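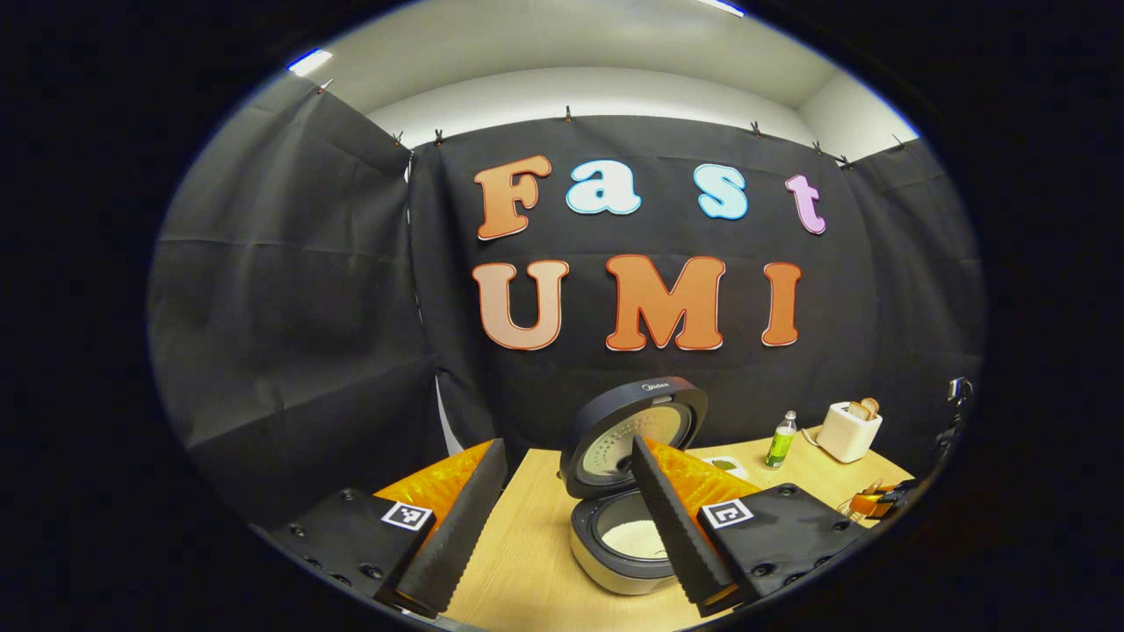

The woman behind Mazza has hung more black cloth than anyone I've ever met. She started out making letters for a friend's café window and now runs a small workshop in Barport that does lettering, backdrops and what she calls "dressed tables" for demonstrations, talks and cookery afternoons. I went to see her in January, meaning to stay for an hour, and came away after dark with a paper bag of spare clips and a head full of ideas for my own spare room!

We began with the letters, which are her first love. She likes them big, round and a bit soft at the corners.

"A rounded letter looks friendly from the far side of a room," she told me. "I give nearly all of them a white border, and on the warm colours I'll often put a thin red line outside that. Against black it just sings. You could use the palest blue you own and it would still show up."

Colour is where she really gets going. She'll happily let one word wander from orange through blue to a pinky lavender, and then keep the next word all in one family - peaches and oranges, say - so that the two rows sit together without matching. She cuts everything by hand from patterns she has drawn herself, and there are 183 of those now, kept in flat drawers in an order that makes sense to her.

And the black cloth? I had assumed it was the dull part of the job. She was quite shocked.

"Oh no, I love the cloth! People want to stretch it till it's like a board. I let the sides hang in their folds. If you carry it round onto the walls on the left and right, you get a little room inside the room, and everything you put on the table looks as though it matters."

She hangs it from small black clips along the top hem, and is fussy about the spacing. Her first backdrop came down in the middle of somebody's talk on bread, and she has never trusted tape since. She irons some of it and leaves some of it alone, depending on her mood and how early she has had to get up.

Then there's the table. She prefers a pale wooden top, which looks lovely and warm with all that black behind it, and she won't have a cloth over it unless the client insists. On it she likes one ordinary thing from a kitchen. A rice cooker with the lid open is a favourite of hers.

"It's a homely shape," she said. "People come up to it. They lean over and have a look in, even when they know perfectly well what a rice cooker looks like. Put out a vase and they'll stand back."

I asked about lighting and she laughed, as most of the rooms she works in have a white ceiling and whatever lights were fitted years ago. She leaves them on. She did once hire proper lamps, for a job with a puppet company called Bududum, and spent the whole evening moving them out of people's way.

Her glue is Flesto, the slow-drying sort, because she always wants to nudge a letter after it's down. She lays the whole word out on the floor first, goes off to make tea and looks at it again from the doorway. The gap beside a narrow letter, an I for instance, is the one she moves most. On her last big order she shifted it 60 times by her own reckoning, and I believe her.

She's working on a full alphabet for a school hall now, in greens, with a lower-case g she described to me at great length and with both hands. The tail wasn't right yet. She was going to have another go at it after supper.

May 2025

We use cookies to remember your settings and to see which pages are read. By continuing to use this site you accept our cookies. Accept | Change settings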